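Community Help > Retro Games > Saves and Passwords

Stunthorpe: save file lost after clearing the third tower on a second cartridge

Posted by Emov_Library
July 20, 2020

I am writing on behalf of a small lending collection that keeps older console games available to its members. We hold two cartridges of Stunthorpe, the side-scrolling platform game by Trosier. The first has been in circulation for years without difficulty. The second was added this spring and has a fault that we would like to understand before it is lent again.

On the second cartridge, a player may save at any of the inns in the first two towers, and the file will be present the next time the console is turned on. Once the third tower has been cleared, however, the file shows as "New Game" at the following start. The other two slots are not affected. We have repeated this on two consoles with the same result. On the first cartridge, the same steps produce a normal file.

The member who reported the matter had collected 1,286 coins and every key in the third tower, including the one behind the waterfall. We do not know whether this is relevant. The label on the second cartridge is slightly different in color, and the copyright line on the title screen is the same on both.

We would be grateful for answers to the following. Is this a known fault of one printing of the game? Is there a way to continue past the third tower without losing the file? Should the battery be replaced first? 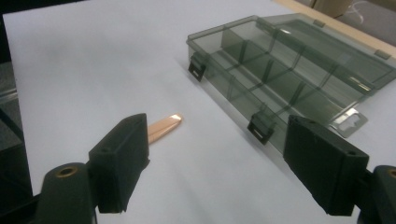 We should add that the collection does not permit members to use cheat devices, and none was attached when the fault appeared. The manual states only that the power should not be turned off while the inn music is playing, and this instruction was followed each time.

bech_archive
Member, 40 posts

The behavior described is consistent with the early printing. In that version the game checks each file at start-up and erases any file that fails the check. The third tower adds a bonus to the player's score when the boss is defeated, and in the early printing the bonus is written to the file after the check value has been worked out. The two no longer agree, and the file is treated as damaged.

The fault does not occur when the bonus is zero. The bonus is given only if the boss is defeated with time left on the tower clock. Players who wish to keep their file on an early cartridge should therefore let the clock run out before striking the final blow. The clock in the third tower does not end the game at zero - it only stops the bonus and speeds up the music. After that, save at the inn in the village and not at the one inside the tower gate.

The coin total has no bearing on this. Coins are stored separately and are limited to 3,000.

To identify the printing, leave the title screen alone until the demonstration begins. In the early version the demonstration shows the first tower. In the later version it shows the harbor. A new battery will not correct the fault, and replacing it will erase the two slots that are still in order.

PalaceOfTrosier
Member, 30 posts

Replace the battery. These games are old and the batteries are all going. Mine lost everything and it was the battery.

Emov_Library

Thank you both. The second cartridge shows the first tower in its demonstration and the first cartridge shows the harbor. We allowed the clock to run out as advised, saved in the village, and the file was present at the next start and again after the console had been left off overnight. A printed note with these steps will be kept in the case. The battery will be left as it is until the members using the other two slots have finished.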